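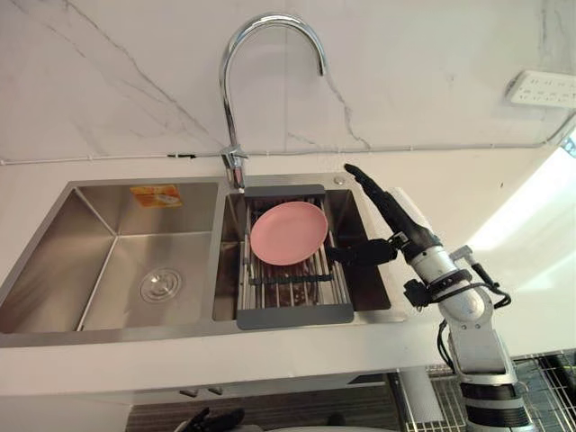 # Chapter 8: Who Does the Washing-Up?

Economists like to begin with wheat, or steel, or pins. We shall begin with dirty dishes, on the grounds that most readers have met some.

A shared kitchen is a small economy with poor laws. Everyone wants a clean plate, everyone would prefer that someone else produced it, and the plate has no opinion. Economists call this the free-rider problem. Flatmates call it other things.

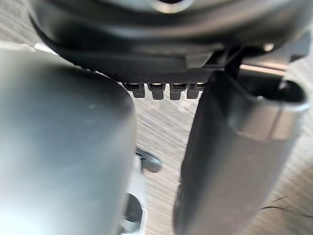
*Photo: Chang-ho Won*

In the town of Clusesen, a housing co-operative named Falotwood once had 87 members and a single kitchen rule: wash what you use. Members agreed with it warmly at the April meeting and then bought paper plates. A fine came next, payable in Rutari tokens, which were accepted nowhere outside the building. 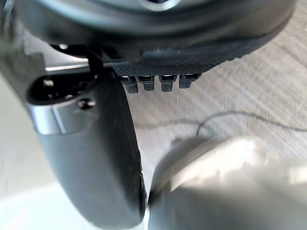
The fine made matters worse. People who had felt guilty about a dirty pan now felt they had paid for it, and left a second one beside it. By the end of the year the co-operative held 400 tokens and very few clean forks. We shall return to Falotwood in Section 8.2, when we look at prices that replace manners.
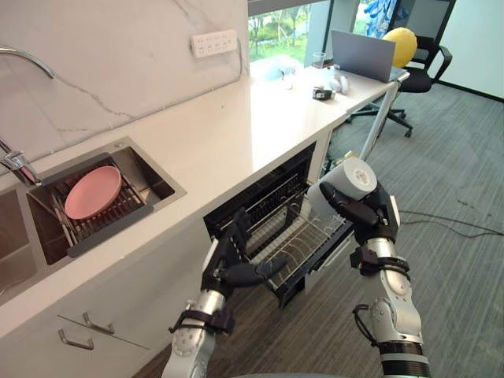

## 8.1 Goods that belong to everyone

A good is *non-excludable* if you cannot easily keep people from enjoying it. Street lighting is the usual case – the lamp shines on those who paid and those who moved house to avoid paying.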